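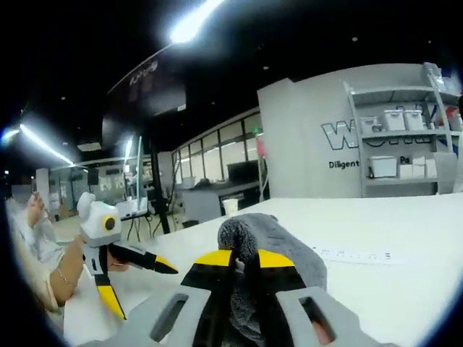
Ground rules for soft-object demos with handheld grippers?

Posted by montoya_bench

Hi all, long time reader, first time asking. I'm putting together a one-page set of house rules for people who record demonstrations with two handheld grippers at a table. We do mostly soft stuff, so plush fabric and towels and that kind of thing, and the recordings go into training a policy for a two-arm cell later on.

Right now everybody has their own habits. One operator squeezes until the fingers bow, another barely touches the fabric. Some people park the second gripper way up in the air while the first one works, some keep it low. Drinks on the table, no drinks on the table. Bracelets and watches, ditto. I inherited a two-line note from the old Prullen project that says "be consistent and clean up after" and that's the whole thing.

What do you put in yours? I'm after rules people will really follow, so please don't send me a safety manual. Also, does anybody reject demos after the fact, and on what grounds? I have to hand something out on Sunday before the next block starts and I'd love to not make it all up myself.

colodel_nights

Ooh, I've got opinions on this one! I wrote ours and have rewritten it 4 times, so learn from my suffering.

Start with the grip. For soft objects our rule is "press until it stops sliding, then stop pressing." You want the fabric to bunch between the fingers but you don't want to be mashing it into the tabletop. Table pressing was our biggest source of bad data (a person feels the table push back and eases off without thinking, and the arm that copies them later has no such manners). If the object has a tag or a tab on it, decide up front whether people are allowed to grab by it. We said no. Half of our early folders had learned to hunt for the tag.

Second hand. Ours says the idle gripper stays upright over the table, jaw where the other one can get at it, and it doesn't wander. If you're going to swap hands or scratch your nose, finish the demo or throw it away. Same if your hand comes off a tool in the middle. I know a free hand looks harmless, but you've now recorded a robot arm with nobody driving it.

Wrists: we ask for jewelry off, full stop. Thin bracelets are the ones people argue about, and I used to let them go. Then I got tired of deciding what counts as thin. Now there's a little dish by the door and I don't have to have the conversation. Sleeves pushed up if they're loose.

Cups: not on the recording table. I don't care how near the edge it is or how empty it is. Put it on the desk behind you. Besides the spill thing, it ends up in the view for some demos and gone for others, and then someone has to sort out which is which (me, it was me).

Reset is the rule everyone skips. Pick the object up, drop it, let it land how it lands. If you arrange it nicely every time you get 100 demos of the same lump. We do want it landing in the reachable area though, so if it goes over the side, pick it up and drop it again.

As for rejecting, yes, all the time. We toss anything with a regrip the operator didn't mean, anything with a tool bumping the other tool, and anything where the person sighs and starts over halfway. I let operators flag their own right after they finish and I don't ask why. Flagging went way up once I quit asking, which was kind of the point.

Oh, and keep it to one side of paper – mine got to 5 pages at one stage and people just signed it.

maller_tech

Mostly agree with the above but I'd go easier on the jewelry. We only ban things that dangle or can hook on a trigger. A plain band close to the wrist has never caused us trouble.

One thing to add: wipe the lenses at the start of every session and look at a test clip on a real monitor before you record anything. We lost a whole afternoon to a thumbprint. Check the finger pads too, and if one pad is getting shiny change both.

fabricfan_2

Idk we just tell people to go slow. Slow and two hands on the tools. Seems fine so far but we only do towels

montoya_bench

This is great, thank you! Stealing the flag-your-own rule and the drop reset. I'm going with no cups at all, and I think jewelry off as well, mostly so I don't have to be the judge of it either. The tag question hadn't crossed my mind and now I have to go back through what we already recorded. Will post the sheet here when it's done, if it fits on a page.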